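Project Droro: what should the group buy next?
Section 4, Equipment and budget

Our first plan had a single line for hardware, and it said 1,000 dollars. It was written in November, before any of us had tried to collect a full set of demonstrations, and it shows. The handheld unit took most of our attention. Cables, clamps, stands and desk space were treated as free.

We looked at two routes. The Totetti kit comes as a bundle, with the handheld device, a mount and the software license in one price. The Flullasent parts are sold one by one and look cheaper until you add shipping and adapters. Neither seller would tell us how long a unit lasts under daily use, so every figure we have for replacement is a guess, and we would rather say so than put it in a table.
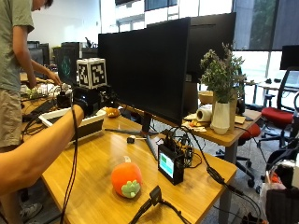 Page last changed: Apr 8, 2025

A pick task at the desk uses a soft toy fruit and a white tray. A glove, a handheld device with a marker cube on top, and a lot of black cable go with it. The objects being handled are the cheap part. The cable is what the budget forgot – it hangs from the wrist, sits on top of the box with the small screen and drops over the side of the desk.

We set aside 300 dollars for cables and mounts. We are not sure that is enough, but the earlier plan had nothing. Spare clamps go in the same line.

Two requests were turned down. One was for more monitors, and we could not find a task in the plan that needed them. The other was for a second handheld device from Totetti. The argument was that two people could record at once, but it came with no estimate of how much more usable data we would get. The Figueiredo room has to be shared in any case, and it does not get bigger when we buy things.

We propose five weeks with the present setup before any large order. During that time we will log each fault and the time lost to it. If most of the lost time comes from connectors, a new device will not help much, whatever the Totetti brochure says about throughput.

Open item: return terms for opened Flullasent parts. Asked twice, no answer yet.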